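6月12日 阴，傍晚下了一点雨

早上到得早，办公室里只有 Myrto 一个人，在给窗台上的植物浇水。我把昨天没写完的记录补上，喝了一杯咖啡，九点开始跑新的一批。

这个月的题目还是收拾客厅。Damport 那边想知道的事情很简单：机器现在到底能不能干家务，能干哪些，干到什么程度可以拿去给人用。他们做养老公寓，手里有 300 套房子，每套房子每天都要有人进去收拾桌子、捡地上的东西、把遥控器放回原处。人手不够，所以来问我们。Wolfram 上次开会时说，别给他们看最好的那一次，给他们看第二十次。我同意这个说法，但是第二十次通常不好看。

今天上午在仿真里跑的是长桌。任务写得很宽，就一句“把桌面收拾干净”，没有说哪些东西该收，收到哪里。人听到这句话不会多问，看一眼就知道花瓶是摆着的，像笔的那根是随手放的，盒子要打开看看。机器要先决定什么叫“干净”。同样一张桌子，有几次它把所有东西都当成要收的，包括装饰品；改了提示以后，它又什么都不愿意碰，两只手停在那里等。

我觉得最难的是那些说不清楚是什么的东西。桌子中间有一团深褐色、带细枝的东西，我自己看屏幕也拿不准，可以是一把枯树枝，也可以是一块污渍。如果是树枝，要捡起来；如果是污渍，要擦。两种动作完全不同，用错了就很难看。问了 Kyriaki，场景库是她整理的，她说物件名单里有些模型的来源她也没查过，下午去翻。

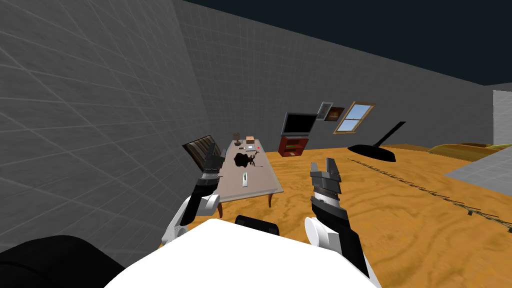
中午在楼下吃面，和 Makis 坐一桌。他以前在 Antoniadis 的仓库干过，那边分拣线早就用上机器了，他的看法是家务比仓库难得多，难在没有规矩。仓库里箱子的尺寸是定好的，灯光是定好的，地上画了线，人不许走进去。家里什么都不定，今天椅子在这里，明天椅子在那里，小孩的玩具压在报纸下面。他说等机器能在他母亲的厨房里待一个上午不碰坏东西，他就承认这件事成了。我问他母亲的厨房是什么样，他说抽屉都关不上。

下午接着跑。把一上午的失败分了类，大致记在这里，省得以后忘：

第一类是够不着。桌子太长，机器站在桌子的一头，远端的东西它要绕过去才能拿。绕的路线规划得很慢，有时候绕到一半又改主意，回到原来的位置。人会顺手推一下椅子，它不推。

第二类是拿不稳。细长的东西横着放在桌面上，夹的位置偏一点，一提就转，然后滚下去。小的、扁的更麻烦，指尖要贴着桌面下去，高一点夹空，低一点顶住桌子报错。

第三类是不知道放哪里。拿起来了，举着，没有下一步。这一类最多。Wolfram 认为这不算失败，只是任务没写完整。我不太同意，请一个人来收拾屋子，也不会给他写一张单子，注明每样东西的去处。

擦桌子这一项还没有开始做。折毯子、叠衣服 Damport 也问过，我的回答是先别问。

四点钟和 Damport 的 Dionysis Tsolakis 通了电话，说了三刻钟。他人很客气，但问得很具体。他问，如果只让机器把地上的东西捡起来放进一个筐里，别的都不管，行不行。我说这个比较有希望，目标清楚，放错了也没有大问题。他又问晚上没人的时候能不能让它自己做。我说现在不行，旁边要有人看着。他停了一会儿，说那他还是要请这个人。我说是的，目前是这样。

这句话我后来想了挺久。如果一台机器干活，旁边得站一个人，那么账怎么算都不划算，除非一个人能同时看好几台。Nellent 的报价单上写的是一个人看三台，我没有见过他们实际这样做，不好评论。我们自己试过一个人看两台，两台同时卡住的时候，人是跑不过来的。

五点以后又跑了 20 次，换成只收小件，不动花瓶和盒子。比上午好，动作也利索一些，有几次看着几乎像个正常人在收拾。慢还是慢。我自己收那张桌子，一分钟都用不了。

Kyriaki 下班前过来说，那团东西的文件名只有一串编号，没有说明。她打算把它从场景里换掉。我让她先留着。真的屋子里也有这种东西，沙发底下扫出来一团，谁也说不上是什么，总得有人决定扔还是不扔。她说那至少标一个名字吧，我们想了半天，先标成“待定”。

八月份要去 Tavatville 的样板间做实机，那边只给三天。今天列了一张要带的东西，列到一半去接电话，明天接着列。要问一下那边地上铺的是不是地毯，还有门槛多高。按原计划，去之前仿真里要跑满 1000 次，现在还差不少。

回家路上买了鸡蛋和洗洁精。水池里还有昨天的碗，洗了，顺便把灶台擦了一遍。抹布该换了。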